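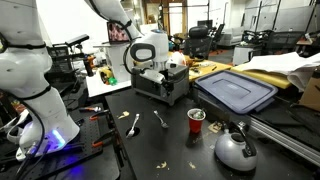 Kitchen corner: toasters, crumbs and the shared counter

The kitchen swap shelf reopened in April, and the first things to come in were small appliances. We now have two toaster ovens, a stovetop kettle and a box of mixed spoons looking for a home. Before anything goes out on the shelf it gets cleaned, and Marlene Thiele has written down how she does it, as several members asked after the last open evening.

Start with the toaster oven, as it takes longest. Unplug it and leave it until it is fully cool. Take out the rack and the crumb tray and put both in warm water with dish soap. Most of what is in the tray is plain bread crumb and will lift off after a soak of 15 minutes. If there is melted cheese on it, mix baking soda with a little water, spread it on, and go and do something else for a while. Do not scrape with a knife. Marlene has a tray at home with knife marks from years ago and it still catches food in the same places.

Wipe the inside walls with a damp cloth, never a dripping one, and stay off the heating elements. They burn themselves clean enough. The outside of a metal oven shows every fingerprint, so dry it with a second cloth. Turn the oven on its side over the sink or a sheet of newspaper and tap it a few times. More will fall out than you expect, even after the tray is done.

Kettles are simpler. Fill halfway with equal parts white vinegar and water, bring to a boil, turn off the heat and let it stand. Pour it out, rinse, then boil plain water and throw that away too. Bernd Mühlbauer does his twice because the water out at Kusaslow is so hard. Check the handle while you are at it. If it wobbles, tighten the screws, and if there are no screws to tighten, the kettle should not go on the shelf. The same goes for a lid that does not sit properly.

Spoons and other flatware go in hot soapy water and get dried by hand. Air drying leaves spots. A paste of baking soda on a soft cloth takes tea stains off the bowl of a spoon – rinse it well afterward. Plastic cups can come in if they are not cracked, but please empty them first. Last month's box had four cups with used foil and paper pushed down inside, and someone has to pick that out.

A word about the counter. People eat at it, mend things on it and sort donations on it, often in the same afternoon, and crumbs end up everywhere. The brush and pan hang on the hook behind the door. Sweep toward yourself and into the pan, then wipe. Crumbs brushed onto the floor get walked through to the reading room, and we had mice in there two winters ago. Scraps of paper go in the paper bin and used spoons go in the gray tub by the sink.

Rainer Lammers has tested the two toaster ovens. Both heat up. The smaller one has a timer that runs a little fast, and he has put a note on it. He will also look at other people's appliances if they are left on the bottom shelf with a name and a short description of the fault. "Broken" is not a description. Tell him if it does nothing at all, or trips the breaker, or smells.

We still need a rack for the larger oven. The old one was missing when it came in. If you have a spare of any kind, bring it along and we will see if it fits.

From the members' side: Ilse Hellwig is looking for a kettle that whistles, to replace one that no longer does. Rodel Dela Peña has a set of baking tins to give away, including a long loaf tin that is too big for most toaster ovens, so measure yours before you take it.

The shelf is open to members from 3 in the afternoon until the building closes. Items can be left in the hall at Flimarum at any time if they are clean and in a box. Larger appliances should go to the Amport depot, where there is space to store them. For questions about the swap shelf, call the office and ask for extension 1239, or leave a note in Marlene's tray.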